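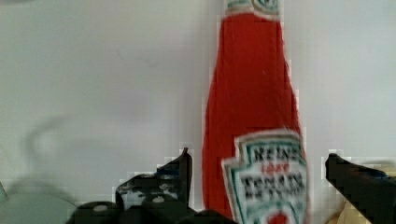

# Iltano — fonds documentaire sur les condiments et produits d'épicerie de table

Le présent document accompagne la version courante du fonds Iltano, constitué par la société Darnimex pour le suivi des condiments conservés dans ses cuisines collectives. Il précise le contenu du fonds, les règles de nommage et les conditions d'usage.

Responsable du fonds : Golshifteh Sadeghi
Dernière révision : 1er février 2025

## Objet

Le fonds recense les sauces, moutardes, vinaigres et huiles mis à disposition des convives. Il sert au réassort, à l'étiquetage des rayonnages et à la formation du personnel de salle. Les produits destinés exclusivement à la cuisson relèvent d'un autre inventaire, tenu sur le site de Rezaei, et n'y figurent pas.

## Contenu

```
iltano/
 fiches/ une fiche par référence
 vues/ photographies des contenants
 rayonnages/ plans de rangement par cuisine
 lexique.csv vocabulaire des contenants
```

Le fonds compte 34 références réparties en trois familles : sauces froides, assaisonnements liquides, condiments en pot. Le volume total des vues avoisine les 300 fichiers, plusieurs contenants ayant été photographiés à des distances différentes.

## Structure d'une fiche

| Champ | Contenu attendu |
|---|---|
| `famille` | l'une des familles du lexique |
| `marque` | telle qu'elle se lit sur l'étiquette |
| `designation` | texte principal de l'étiquette, sans traduction |
| `contenant` | bouteille, flacon, pot, bidon |
| `couleur` | couleur dominante à l'œil |
| `position` | debout ou couché |
| `remarques` | champ libre |

Exemple de fiche renseignée :

```yaml
famille: sauces froides
marque: HEINZ
designation: TOMATO KETCHUP
contenant: bouteille
couleur: rouge
position: debout
remarques: étiquette blanche à bordure verte
```

## Règles de saisie

- La désignation est recopiée dans la langue de l'étiquette. « Tomato ketchup » ne devient pas « sauce tomate », qui désigne un autre produit dans le lexique.
- Les mentions de petite taille ne sont saisies que si elles se lisent sans hésitation. Dans le doute, le champ reste vide.
- La contenance n'est pas déduite de la silhouette du flacon.
- Une étiquette de col est signalée en remarque — elle ne fait pas l'objet d'une fiche distincte.

## Rangement

Les plans du dossier `rayonnages/` suivent le mobilier Ullwood installé en novembre. Les contenants hauts occupent la tablette inférieure, étiquette vers l'allée. Les références entamées passent au froid dès la fin du service, et le personnel note la date d'ouverture sur le bouchon.

## Limites connues

La netteté des vues est inégale et certaines étiquettes n'y sont visibles qu'en partie. Les dates limites de consommation sont absentes des fiches. Quatorze références de la famille des vinaigres attendent encore une relecture du champ `contenant`, la distinction entre flacon et bouteille ayant été modifiée en cours de saisie.

## Utilisation

Le fonds est réservé à un usage interne et pédagogique. Les noms de marque y sont reproduits à seule fin d'identification. Toute demande de correction est adressée à la responsable du fonds, avec le nom de la fiche et le champ concerné.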